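Chapter 6
Tired Drivers and the Law

What you will learn in this chapter

After reading this chapter you should be able to explain why tiredness is harder to prove than speed or alcohol, describe the main ways in which lawmakers have tried to deal with it, and read a simple driver survey with the right amount of doubt.

6.1 A truck on the Fortin bridge

In August, a little after five in the morning, a delivery truck of the company Pandano left its lane on the Fortin bridge and hit the guardrail. The driver was not hurt and no other vehicle was involved. The police officer who came to the place did a breath test, and the result was zero. The phone of the driver was in his bag. The truck had been inspected in the spring, and the brakes were in good order.

The driver said that he did not remember the last part of the road before the bridge. He had been working for 14 hours, with two short stops. He did not think that he had slept. He only said, "I was there, and then I was at the rail."

This small accident is a good beginning for our subject. Everything that the police are used to measuring was measured, and all of it was normal. The officer wrote "inattention" on the form, and under this word the case went into the statistics of the town of Prodthorpe. A researcher who later looks for accidents caused by tiredness will not find it.

6.2 Why tiredness is difficult to measure

Alcohol leaves the body slowly and can be found in the breath or the blood. Speed can be read from a radar device. For tiredness there is no such instrument at the side of the road. A driver who was almost asleep becomes fully awake from the shock of the accident, and when the police arrive he may look more awake than they do.

For this reason investigators work with indirect signs. They look for missing brake marks, for a vehicle that left the road at a small angle, and for the hour of the day. They ask how long the driver was awake and when he last ate. Each of these signs is weak if it stands alone. A judge will usually want several of them together, and even then the defense can offer another explanation.

There is also a problem with the words. People say "tired" when they mean sleepy, bored, sick or sad. In this book we use "tired driving" for driving in a state where the need for sleep clearly slows the reactions of the driver. Other authors prefer "drowsy driving" or "fatigue." The student should always check which meaning a report has chosen before comparing its numbers with others.

6.3 What drivers say about themselves

If the accident forms tell us little, we can ask the drivers. Annick Gosselin did this for the road safety office in Prodthorpe. Her team sent a questionnaire to 3,121 license holders and received 478 complete answers. Of the people who answered, 50 said that they had closed their eyes at the wheel for a moment during the last year.

Before you use this result, think about who did not answer. Most of the people who got the questionnaire never sent it back. Perhaps they had nothing to report, or perhaps they had something that they did not want to put on paper. The survey cannot tell us which. What it can tell us is that the behavior exists among ordinary drivers, and that some of them will admit it when their name is not asked.

The survey also had one open question: "What do you notice first when you become too tired to drive?" Many people wrote about heavy eyes and yawning. Others wrote that their thoughts began to wander and to mix with pictures from a dream – and this second group is interesting for us, for a wandering mind is much harder to notice than a yawn. 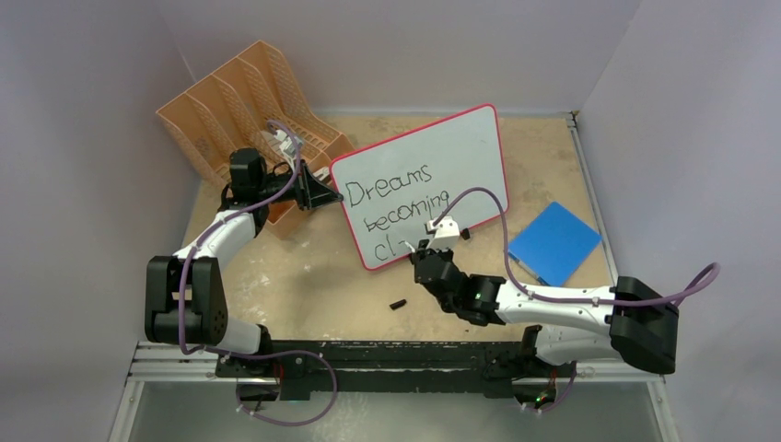

Figure 6.1 Whiteboard with handwriting, between two robot arms.

6.4 Three kinds of rules

Rules against tired driving can be put into three groups. The first group limits the hours of work. It is used mostly for truck and bus drivers, and it depends on a logbook or an electronic recorder. The second group uses the general law on careless driving and adds tiredness as one possible form of it. The third group makes tired driving an offense with its own name.

Zachary Lachance, who defended the driver from section 6.1, argued that only the first group is fair, as a person can count hours but cannot judge his own sleepiness. We will return to his argument in section 6.7. For now, please notice that it says nothing about private drivers, who keep no logbook at all.

Key terms: tired driving, indirect signs, hours-of-work rule, careless driving, response rate

Before you continue

Write down the last time you drove, or were driven, late at night. How long had the driver been awake? Keep your note – you will need it for the exercise on the Wora recorder at the end of section 6.5.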